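Section 4: Setting Up Your Cultby Sourdough Starter Crock

Welcome to the fun part! By the end of this section you will have a living starter on the counter, and from then on it mostly looks after itself. The first week asks for a few minutes a day. Read all the steps once before you begin, then go back and do them in order.

What you need
Cultby crock with lid and silicone ring
Cowie flour scoop (in the box, under the cardboard tray)
Kitchen scale that reads in grams
Whole wheat flour for day 1, plain bread flour after that
Water that has stood in an open pitcher overnight

Washing the crock

1. Take the silicone ring off the lid. It pulls away easily if you start at the small tab.
2. Wash the crock, lid and ring in warm water with a drop of dish soap. Rinse twice.
3. Let everything air-dry upside down on a rack. A dish towel can leave lint in the groove, and lint is a pain to get out.
4. Weigh the empty crock without its lid and write the number on the label on the base. Ours came to 1000 grams, but the glaze varies and yours will be a little different.

CAUTION: Do not pour boiling water into a cold crock. The glaze can crack.

Choosing a spot

Your starter likes a steady, mild room. On top of the fridge is often good, and so is a shelf away from the stove. Avoid windowsills, which swing from chilly to hot in one afternoon. If your kitchen runs cold from October on, move the crock to a warmer room and don't worry if it takes a few extra days to wake up.

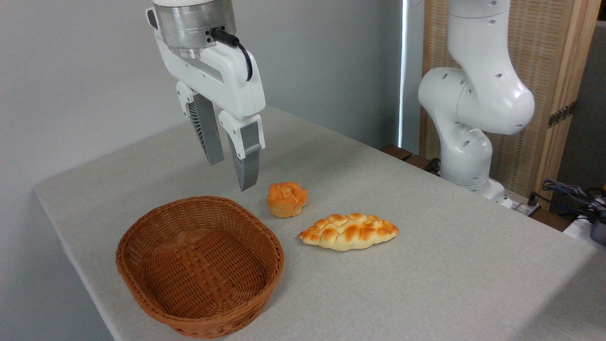
Set the crock on a level surface with some space around it. A lively starter can climb over the rim while you sleep, and dried starter is amazingly hard to scrub off, so a saucer underneath is a very good idea.

Day 1

5. Put 50 grams of whole wheat flour in the crock.
6. Add 50 grams of water and stir until you see no dry flour. A chopstick works great.
7. Scrape down the sides and lay the lid on top WITHOUT the silicone ring. Gas has to get out.
8. Leave it alone until tomorrow.

Days 2 to 7

9. Stir, then take out and throw away all but 50 grams. Use the number on your label to work out what is left.
10. Add 50 grams of bread flour and 50 grams of water. Stir well.
11. Slip a rubber band around the outside of a clear jar if you are growing a backup. The crock has rise lines on the inside wall, so it doesn't need one.
12. Repeat every day at whatever time suits you.

NOTE: Many starters bubble like mad on day 2 or 3 and then go flat. Please don't give up! Keep feeding on schedule. Antigoni Psarras, who tested our first batch of crocks, had one sit perfectly still until day 6 and then double before dinner.

Is it ready?

Your starter is ready to bake with when it doubles within a few hours of a feeding, two days in a row. It should smell tangy, a bit like yogurt or green apples. A sharp nail-polish smell means it is hungry - feed it twice that day.

CAUTION: Pink or orange streaks, or fuzzy spots of any color, mean the batch is spoiled. Throw it all out, wash the crock and start again at step 5.

Resting in the fridge

Once the starter is strong, feed it, wait an hour, fit the silicone ring and put the crock in the fridge. Feed it once a week. The lid is vented when the ring is seated with the tab facing up, so check the tab every time.

Replacement rings are part number 263. For your first loaf, go on to Section 5, and do try Bình Doãn's scallion flatbread on the back page with the starter you would otherwise throw away. It's so good!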